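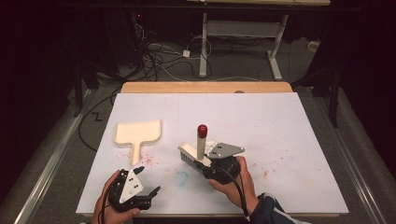

Sweeping as a bimanual task: notes on labels and scoring

Most of February went into the sweeping task, and most of that went into deciding what counts as a demonstration. I am writing it down while the details are fresh. The policy side is still moving and will get its own post.

The setup is two handheld grippers, one per hand, with the operator doing the work directly. One gripper takes the brush. The other starts empty and is used for the dustpan. The particles are small and red or pink on a white sheet, so residue can be segmented with a plain color threshold. I tried a learned segmenter first and dropped it. The threshold has one parameter, and when it fails I can tell why.

The current set, which we call Losa, has 900 demonstrations. Each is split into four phases:

grasp brush
grasp and place pan
sweep
lift pan

Phase boundaries were first taken from gripper width alone. This works for the two grasps. It does not work for the start of the sweep, where neither gripper changes width. Máté Fodor suggested using the relative velocity between the two grippers in the sheet plane, and that is what we use now. A sweep starts when the brush hand exceeds the velocity threshold while the pan hand stays below it. The rule mislabels episodes in which the operator moves the pan toward the pile with the brush held still. We relabeled those by hand.

Scoring is by residue fraction: thresholded area after the episode divided by thresholded area before. Two problems with this.

First, area is a poor proxy for mass when particles are piled. A pile spread flat without being collected scores worse than the same pile left alone. I consider that acceptable, as spreading is a failure, but it makes the metric non-monotonic during the sweep. Do not use it as a dense reward.

Second, particles hidden under the pan handle or behind the brush head are not counted. We now score only on an image taken after both tools have been moved off the sheet. Scores from before this change are not comparable and I have removed them from the table on the project page.

For evaluation we ran 48 rollouts per condition. Conditions were the full model, no phase label, and no relative gripper pose. Removing the phase label had little effect on residue fraction. Removing the relative pose was much worse, and the failures were consistent: the stroke direction was reasonable, but it ended beside the pan opening instead of in front of it. Absolute poses in the Dutier frame should contain the same information. In practice the model did not recover it at this data size.

I have not tested whether over 900 demonstrations would close the gap. The Szűcs baseline, which has no relative pose either, showed the same error, so I suspect the input representation before the data volume.

Still open: bristle contact. There is no force sensing on the brush side, and stroke height is inferred from pose only.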